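# Play kitchens: worth the money, or should I wait for a second-hand one?

**pellabound** - 4/4/23

Hello all, long-time reader and very occasional poster. My daughter turns three in the summer and both sets of grandparents have offered to chip in for a play kitchen, so of course I've spent every evening since reading reviews until my eyes ache.
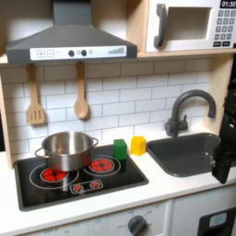 What I keep going back and forth on is whether to buy new at all. We're in a two-bed flat and whatever we get will have to live in the sitting room, right next to the bookcase, so I'd like something I don't mind looking at. But my sister had a lovely one for her two and I swear they played shops *beside* it more than they ever cooked in it. Do they really get used? And for how long? I'd love to hear from people whose children are a bit older now.

**prenton_mum_of_4**

Oh, I can help with this one! We've had the same kitchen through all 4 of mine and it has been the best thing in the house by miles. The eldest mostly opened and shut the doors for a year, which sounds dull but kept him busy while I got the tea on. The second was the real cook (everything was soup, and you had to eat all of it). The younger two have had it as a vet's, a post office and, for most of January, a ferry.

I'd say buy new if the grandparents are happy to, but get one a bit taller than you think you need. Ours was a touch low by the time they were five and they ended up kneeling at it.

**sugarloaf_dad**

I'm going to be the grump here, sorry. We bought a big one from Judesico, took me a whole evening and most of a night to put together, and our son looked at it for a fortnight and went back to his cardboard box. I don't think it's a bad toy, I just think it's a lot of floor for what you get. In a two-bed flat I'd try a basket of old saucepans and wooden spoons first and see if she takes to it.

**prenton_mum_of_4**

@sugarloaf_dad I do see that, but a fortnight isn't long! Mine went off theirs for months at a time and then came back to it as if it were brand new. Did you keep it?

**sugarloaf_dad**

Sold it to a neighbour, whose little girl adores it, so I suppose that's one point to you. I still say saucepans first.

**teapot_and_tins**

Can I put in a word for the food? I've been a childminder for years and in my experience the kitchen itself matters much less than what goes in it. Children get bored with plastic pizza slices very quickly. Give them dried pasta in a jar, a few empty tea tins, a real whisk, a tea towel to hang up, and they'll be at it all morning. (Do watch the little ones with anything small, and be ready to find pasta under the sofa until they leave home.)

On new or used, I've always bought used. Check the hinges and give every shelf a good wobble before you hand over any cash. Wonky doors are a nuisance to put right and the screw holes never grip as well the second time.

**quietcorner**

Only thing I'd add is noise. My nephew's has sounds, and my brother took the batteries out on day two. If it's going in your sitting room, have a listen in the shop first - you'll be hearing it while you're trying to watch telly.

**pellabound**

Thank you all so much, this is just what I needed. I think we'll do the saucepan basket now, as it costs nothing, and I'll keep an eye out locally for a used one nearer her birthday. If nothing turns up by then the grandparents can have their way. @teapot_and_tins, when you say a real whisk, do you mean a full-sized one or one of those little ones for sauces?

**teapot_and_tins**

The little one! Full-sized ones get stuck in hair, ask me how I know.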